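Quintana Stays: read me first

Hi, and thanks for downloading! I put this dataset together because I was sick of trying to compare small guest houses from listings that all say "cozy" and "well located" and then leave out whether there's an elevator. It holds 153 guest house and small hotel listings from the old town of Quintana and the harbor side of Rirkden, one row per property, all rewritten by me in plain words from my own notes.

What's in the folder

stays.csv has the listings. rooms.csv has the room types, linked by stay_id. There's also a notes.txt with my ramblings on the odd cases, which you can skip unless something looks wrong to you (and then please read it before you write to me).

The columns I get asked about most

walk_min is the walk to the nearest tram stop, in minutes, at my pace, with a suitcase. I'm not fast. If the stop is up the Mastix steps I went the long way by the ramp — you'll see some numbers that look too high for the map, and that's why.

bath is "own", "shared" or "mixed". Mixed means the property has both and you have to check rooms.csv.

desk_hours is when there's a person at the front desk. A key box doesn't count, even a very nice one.

breakfast is yes, no or extra. I gave up on recording what you get. 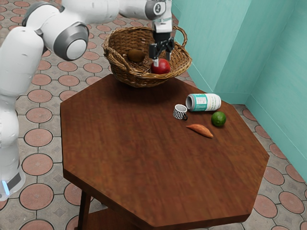 Zedine wrote in to ask why the prices were missing, and whether a version with them could be shared. I had prices in version 1 and took them out. They went stale within weeks, and people were quoting my numbers at front desks, which was embarrassing for everyone. What you get now is price_band, from 1 to 8, set by the cheapest double room in September. It's rough, but it holds up a lot better!

Known problems

The Rirkden side is thin. Only 50 of the listings are from there, and most of those sit within a few streets of the ferry. Don't use it to say anything big about Rirkden as a whole.

Two properties share a building and a phone number but have different owners. They're separate rows on purpose, so please don't merge them.

Quiet is my opinion. I slept in some of these places and only walked past others at night, and the column slept_there tells you which.

Using it

Do what you like with it, including paid work, as long as you say where it came from and mention that you're on version 2. Corrections are very welcome — send the stay_id and what's wrong, and I'll fix it in the next update. Last full check was April 2023, so call ahead before you book anything.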